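Print this message | E-mail this message

Subject: Re: Rarnlow omnibus, text differences

On 8th March the list archive received:

> Does the one-volume Rarnlow reprint the original text of
> the Coltell novels, or the revised one? My paperback of
> the second book ends with the ship leaving Fevex. The
> omnibus goes on for another chapter.

It is the revised text. The omnibus runs to 1,027 pages and was set from the later hardcovers, so the extra chapter is in. The first book is unchanged apart from spelling. In the second, the Shakya treaty is moved forward and the pilot's log is cut from 3 entries to one. The third has new chapter breaks, and the map has been redrawn to match.

If you want the older text, look for the paperback of the second book with 494 pages. Any copy with a higher page count is the revision, whatever the copyright page says. 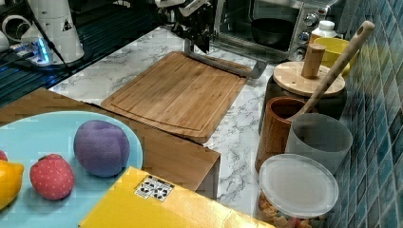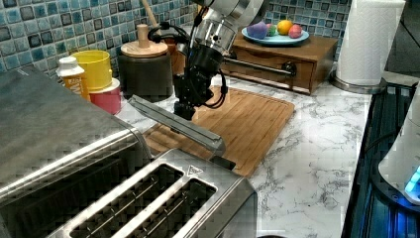

The page count test fails for the book club printing, which has larger type and still carries the old ending. Check the last line instead. If Fevex is named in it, you have the original. I would also add that the treaty date is wrong in the omnibus: it reads 3,905 in the prologue and a year later in the appendix.

Noted, and I will add the book club printing to the checklist. The appendix date was corrected in the July printing, but the prologue was left alone.

Share (3) | Comments (0)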